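Two Neighbors, One Arm: Lovitside Living Room Build Goes Public in June

FOR RELEASE IN JUNE

LOVITSIDE - I'm Maritza Mamani, and I've been building a table-clearing robot arm at home with my neighbor Gladys Yupanqui. We call the project Aro, and we're finally ready to let other people get their hands on it! Our parts list, our wiring notes and all the control code will be free to download this June, and we're opening up the bench at the Villanueva shared workshop so folks can come build along with us.

I'm writing this release myself (we don't have a press office, we have a shared calendar), so please forgive me if it wanders a little.

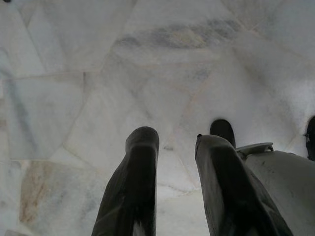
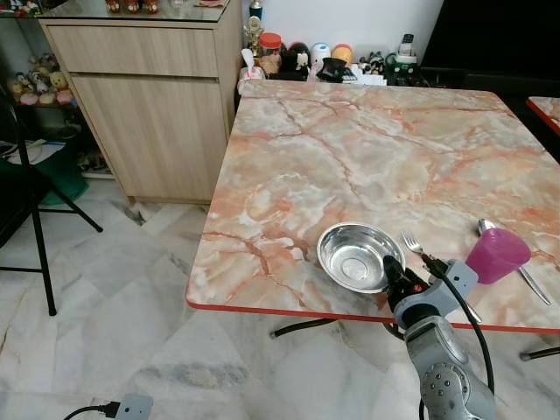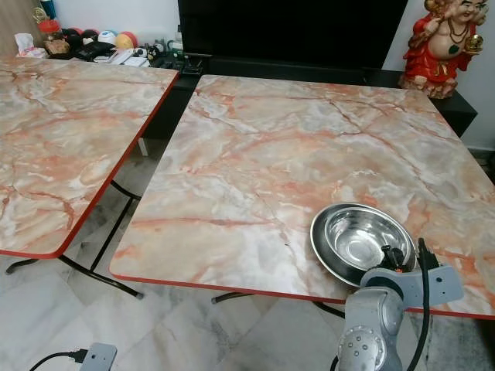 What Aro is for

Gladys wanted help with dishes. That's how the whole thing got started. Her hands get sore in the evening and she asked me if one of those arms you see in factories could be made small enough, and cheap enough, to pick up a bowl and a spoon and put them somewhere useful. I said sure, give me a month. Well, that was two years ago!

So we work with ordinary kitchen stuff. Steel bowls, forks, spoons, plastic cups. A bowl with a rim is a nice, friendly thing for a two-fingered gripper to go after. A spoon lying flat on a shiny tabletop is a different story, and I've lost whole weekends to it. Shiny things in general gave us a hard time, what with steel throwing reflections everywhere and a marble pattern that our first vision code kept reading as edges. Gladys suggested we buy a plain tablecloth. I was stubborn about it and rewrote the code, and I'm glad I did - most people's tables aren't plain either.

What it cost us

People always ask, so I'll just say it. We've put $2,000 into Aro. About half of that, $1,000 if you want the line from Gladys's notebook, went to motors and joints, including a set I ruined by wiring the power backwards. (Please label your connectors.) The remaining money went to the gripper, the cameras, cable and a lot of small screws.

Our practice log now has 4,000 pickup attempts in it, each one tagged by object and by how it ended. We kept the bad ones. The log is part of the download, and so is a shorter set of 772 spoon attempts that Gladys went through by hand, adding her own comments. Some of them are pretty salty and I left those in too.

Who helped

Redex, the little machine shop over on the Villanueva side of town, let us use their drill press and sold us bar stock from the scrap bin at scrap prices. They also talked me out of a gripper design that would've pinched somebody. Thank you, Redex!

And Gladys would like me to put in a word of her own:

"I didn't know anything about motors when we began. I knew what I wanted on the table and what I wanted off it. Maritza does the code, I do the complaining, and between us the arm got better. I've also learned to solder, and I'm faster than she is."

She is faster, it's true.

Come build with us

The open bench at the Villanueva workshop starts at 6 p.m. and goes until people get hungry. You don't need any experience. Bring a laptop if you own one, and bring a bowl or a cup from your own kitchen, because we'd love to see how Aro does with dishes we've never tried. Kids are welcome with a grown-up, and we ask that everybody keep long hair tied back and fingers clear of the joints while the power's on.

We'll have one spare arm base on the bench for anyone who wants to try the assembly steps before buying parts. If you'd prefer to start at home, the download has a page for that, written by Gladys, with the steps in the order she wishes I'd told her.

Press and visitors

Reporters, bloggers and curious neighbors can all ask for either of us at the Villanueva workshop front desk in Lovitside. Please say whether you'd like to talk about the code (that's me) or the build and the spoon log (that's Gladys). Evenings are best for both of us.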